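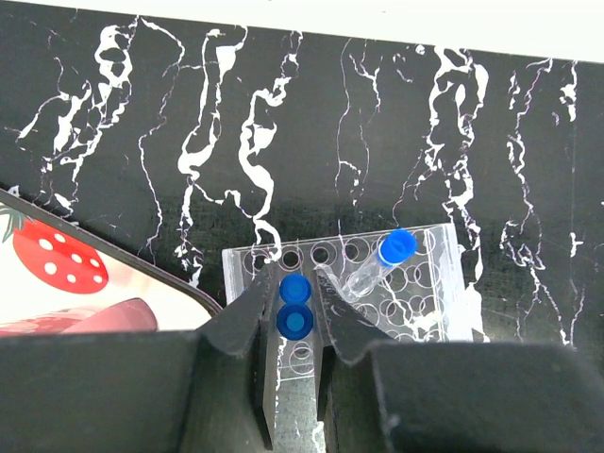 From: Jaruwan Sangkhawat
To: bench-automation list
Date: Jul 31, 2024
Subject: Re: [bench-automation] What should a first arm budget look like?

Hello Boateng, and hello to everybody else who has been following along,

I meant to answer you on the day you wrote and then our autoclave had other ideas, so please forgive the wait. I have cut your message down to the parts I think I can help with, and I have kept them in your order.

> We are a small water testing lab and we have been given the go-ahead
> to plan for one tabletop arm with a gripper, to move capped tubes in
> and out of racks. Nothing fancy. I have two quotes in hand, one from
> Grudus and one from Divwood, and they are built so differently that
> I can't lay them side by side. One has everything as a line item and
> the other is mostly a single figure with a paragraph under it.

Oh, I remember this feeling very well. We had the same trouble two years ago and I spent a whole weekend with a highlighter trying to make the papers agree with each other. What got us out of it was writing our own sheet first, with our own rows, and sending it to both sellers to fill in. Both of them did it without any fuss, and one of them thanked me!

The rows we used were: arm, controller, gripper body, fingers, wrist camera, mounting, cables and spares, software for the first year, software for every year after that, training, delivery, and a last row called "anything you would be surprised to hear we hadn't bought." I am quite proud of that last one. It brought out a power supply and a stop button, neither of which was in the first quote.

Please do split the gripper body from the fingers, even if the seller tells you they come as a set. The fingers are the part you will be changing. They rub against caps and racks all day long, they get bumped when somebody is teaching a new position, and ours have their share of scuffs at the tips. We also found that the pair that came with the arm was a bit too wide for our closest rack spacing. You want fingers that narrow toward the tip so they can get down on either side of one cap without nudging the one behind it. I would put two spare pairs in the first order and a further pair in each year's running costs.

> How much of the money should go to the arm itself? Our director
> thinks of this as "buying a robot" and would like one number.

I have every sympathy for your director, and I would still push back, kindly. In our case the arm and controller came to 62 percent of what we spent in the first year. The other 38 was fingers, racks, mounting, training, a new table mat, and a good deal of staff time that we had not written down anywhere. If you give one number, give the larger one, and tell them the arm is inside it.

Staff time is the row people leave blank. We had one person on this for 72 hours before the first useful run, spread over a few weeks in between her regular work. I thought that was a lot until I heard from the folks at Follelwood, who spent more than that and had a dedicated bench to do it on. If your lab charges time to projects, make a code for it now. I didn't, and I spent a sorry afternoon in June going back through calendars with a cup of cold tea trying to guess who had been doing what.

> What did you buy that you wish you hadn't, and the other way round?

Wish we hadn't: the big conference-style training package. It was two days with slides, and the half day of it that took place at our own bench was worth all the rest. Ask whether you can buy the bench time on its own. Divwood would do this for us, once I asked twice, but that was then and you should check with them for yourselves.

Wish we had, number one: racks. We began with whatever racks were in the cupboard, and I do mean whatever, there were four kinds from four decades. A person doesn't notice that one rack is a few millimeters taller than another, but the arm surely does. Pick one rack, buy 20 of them, and give the old ones away to somebody you like. I would also set up a short trial before you pick. Clear plastic racks are what we mostly have, and they are lovely for people since you can see the tubes all the way down. For the camera they are harder, as it sees the holes, and the holes in the lower shelf, and the tabletop through both of them, and bright patches wherever the light catches a wall. If your seller offers to include a camera and some kind of find-the-rack software, have them show it working with your rack, on your table, under your lights. A solid colored rack is a cheap fix if it turns out you need one. Caps in a good strong color help too. We use blue.

Wish we had, number two: something to keep the rack in one place. Our first plan had the rack just sitting on the table, and people would set it down a little crooked, as people do, and then the person teaching the arm would have to start over. You can solve that with a camera that finds the rack at whatever angle it has been put down, or with a plate with raised edges that the rack drops into. The plate costs hardly anything. We had budgeted for the camera to do it all, and in the end we did both, and I would buy the plate first and see how far it takes you.

Wish we had, number three, and this is really a planning matter more than a buying one: we should have written down which tubes we were asking it to pick up. I had written "tubes" in the request, like a person who has never met a tube. Upright tubes, seated all the way down, with the cap facing straight up, are one job. A tube lying aslant across the top of the rack is a quite different job, because the fingers come straight down and the cap is pointing off to the side. We had both in our daily work and only one of them in our quote. In the quote you will want a sentence such as "picks upright capped tubes from the rack; tubes at an angle are included / not included." If it is included, there ought to be a test for it, and some of your payment ought to wait on that test. If it isn't, then decide who on your staff puts the leaners back in their holes and how often, and put that time in the sheet as well.

> Is it worth asking for a trial on our own bench, or will that just
> annoy them?

Ask! The worst they can do is say no, and what they say instead of no can be very useful. Ours ran on our regular table with our regular things on it. My advice is to leave the bench the way it is on a normal working day. I tidied ours within an inch of its life for the first visit, and then of course everything looked splendid and I learned nothing. The second time I left it alone.

Do look hard at your tabletop, by the way. If it has a busy pattern, veins or speckles or anything of that kind, then every strong line in it is something for the camera to puzzle over, particularly with a clear rack on top. A plain matte mat was one of the best small sums we spent. It was in nobody's quote, and I bought it out of the glove money.

For the trial itself, we settled on 400 picks, over two days, with our own people loading the racks. We wrote down each miss with one word next to it: cap, rack, tube, or other. I can't tell you that 400 is a magic figure. It was what we could fit in. But having the list of misses in hand made the price talk very much easier, as we could say which misses we were willing to live with and which we wanted fixed before the last payment.

> Last one. Lease or buy?

Here I am on thinner ice, and I hope someone with a better head for finance will chime in. We bought. Our reasoning was that we knew the job wouldn't change much, and we had capital money that had to be spent by the end of the budget year or go back where it came from. If you are not sure that tube handling is the job you will want done in three years, a lease lets you be wrong more cheaply. Read the part about wear and tear though, and ask whether fingers count as wear. In the lease I was shown they did not, and scratches on them were to be paid for by us, which seemed a bit rich for a part whose whole working life is spent touching things.

A few loose ends, in no order. Get the yearly software price in writing for at least the second and third years. Ask how long a replacement gripper takes to arrive, and what you are supposed to do while you wait. Measure your door. Check how deep your bench is, and whether there is a shelf above it that the arm will meet on its way up (ours did, gently, and the shelf came down a week later by our own choice). And if you have more than one person who loads racks, bring all of them to the trial, as they each have their own way of doing it and the seller ought to see every one.

I have our blank sheet saved as a plain spreadsheet with the rows above and a column for notes. The list strips attachments, so write to me directly and I will send it over, and that goes for anybody else who would like it. I took our prices out, partly because they are two years old and partly because I was asked to.

Boateng, would you let us know which way you go, and what the two quotes looked like once you got them onto the same page? I would dearly like to hear whether the fingers were in there.

Warm wishes,
Jaruwan

P.S. I forgot to say that our sheet has a row for a second stop button, at the far end of the bench. We added it after the first month. Put it in yours from the start.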